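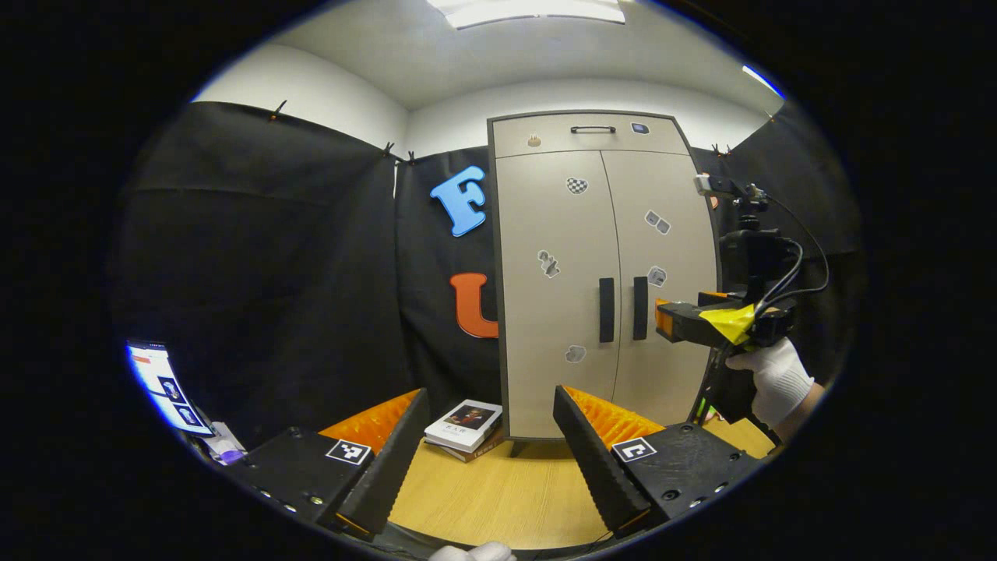 Tips for testing grippers at the bench

I've been swapping fingers on hand-held grippers since 2011, and most of what I know came from doing it badly first. A few things that save me time these days, in no special order.

Start with books. Everybody reaches for a foam block or a soda can, and those are fine, but a small stack of books tells you so much more! Covers slide, the top one wants to go off on its own, and you find out fast whether your ridged fingers bite or skate. I do 30 grabs per finger set and write down every slip (pencil, on paper, because I lose files).

Screws next. Go over every one on the housings before you start and again at lunch. My old Zutero pair used to shake 2 of them out in a morning, and I blamed the fingers for a week.

Keep the square markers clean. A dry microfiber cloth does it. I tried glass cleaner once and took the shine right off, plus a bit of the black.

If you wear gloves, wear the same kind all day. Ruby-Lee Tamihana and I compared notes on the Golestani grip back in October and couldn't agree on a thing until we noticed she was in cotton and I was in rubber. Six hours, gone.

Cables: leave a loose loop near the wrist and try the full twist both ways before you tape anything down. Yellow tape is my favorite since I can find the end of it again.

For drawers and cabinet doors, test bar handles straight on first, then from the side. Long upright handles are easier than they look, wide drawer pulls are harder, and I still haven't got a good trick for a drawer that sticks. Fotis Petridis swears by candle wax on the runners.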